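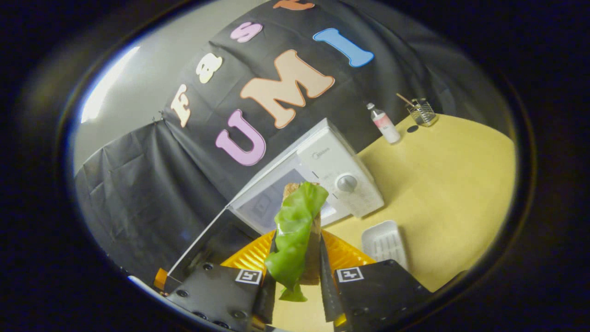

**Skidar** is a hand-held gripper you can build at home or in a shared workshop, and it's used for teaching a robot arm to do small kitchen jobs. I've been building one on and off since June, mostly at the Wenmont workshop, and I look after this article on the workshop wiki, so if something's wrong in it please shout (or just fix it, you've all got logins!).

## Name

The first version was called Skitow, after the tow-bar bracket we'd cut up to make its handle. It weighed far too much. When the handle was redrawn the name was redrawn with it, and Skidar stuck. You'll still find "skitow" in half the file names, and I've given up changing them.

## How it's built

There are two fingers, a left and a right, and each is a black plate with a square black-and-white marker on it. The markers tell the software how far apart the fingers are, so you don't need a sensor in the hinge, which saves a lot of fiddly wiring. Towards the tips the inner edges narrow down to thin blades. I was doubtful about those at first – they looked like they'd go straight through anything soft – but they slide under the edge of a slice of bread much better than the fat pads we had on Skitow.

The plates are held on with lots of little screws. Do them up by hand, please! I stripped 3 in one evening with the electric driver and had to drill out the lot. The camera sits behind the fingers with a very wide lens, so straight lines near the edges come out bent. That's normal for this sort of lens, and the software straightens things out well enough for our purposes.

The trigger runs on a slider, and the slider is the part most people struggle with. If it sticks, take the spring out and run it dry a few times before you start filing. I filed mine first and it's been a bit sloppy ever since.

## Using it

You pick things up with it the way you would with tongs. The software follows where the gripper goes and how wide it opens, and each go is saved as one recording. Later the recordings are used to train the arm, which has the same fingers fitted.

Most of our recordings are kitchen tasks: sandwiches, plates, opening and shutting the microwave. Sandwiches are my favourite, and they're also the most annoying. Squeeze too little and the bread slips, squeeze too much and you've got a crease down the middle. Lettuce is its own problem, as it flops about and will happily hang down over a marker if you let it. When that happens the software loses the finger width and guesses, sometimes very badly.

Bread on its edge is a good test for a new build. If you can lift a slice off a plate, turn it upright and put it back without bending it, your slider's fine.

## Recordings so far

The Wenmont collection has 3119 recordings, of which 2490 passed the marker check. The sandwich set is the biggest, at 1229 recordings before checking. I'd like more with ribbed plates, where the blades tend to catch on the ridges and you have to come in along the ridge instead of across it.

## Versions

- **Skitow**: heavy handle, fat pads, no longer supported. The drawings are still in the old folder.
- **Skidar**: the current one, with blade tips and a marker on each finger.
- **Skidar Ma**: a smaller handle for smaller hands. The drawings are finished but the trigger hasn't been tested, so print it at your own risk.

## Known problems

Glare is the big one. Shiny tape over the markers makes them vanish under a bright lamp, so use matt paper. The blades also chip if you drop the thing tip first (ask me how I know), and a chipped blade tears lettuce.

The left and right markers are easy to swap by mistake when you're rebuilding. The software won't complain, it'll just give you nonsense widths. Write L and R on the backs of the plates before taking anything apart. Spare plates are kept in the drawer under the laser cutter, and Thursday evening is the best time to get new ones cut.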